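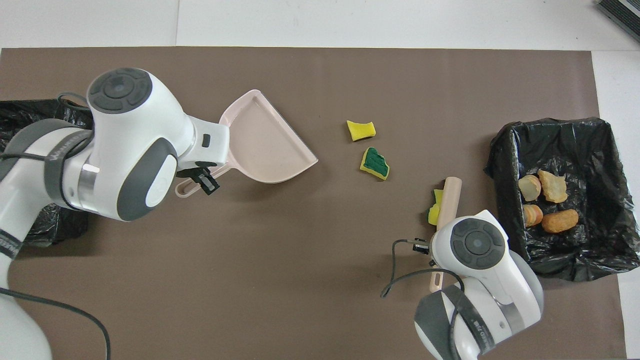 Can the cellulose panels in the north wall stay if the sheathing reads damp?
Leave them until the second reading, then pull only the bays still over the limit.

22 Jun 2020

Etari job, wall mockup B. 64 mm batts in, bay 3 slumped at top, gap you can get a finger in. Recut 10 mm wide, friction fit ok now. Tape on the vapor membrane lifting at the sill, wrong primer I think. Ask Sidra wich one Lesetti sent.

Bay 5 probe dead. Farzana has spare.

Smoke seal at slab edge still to do. Shoaib wants it before the cladding rails.

2 comments · 49 shares
We use cookies. Accept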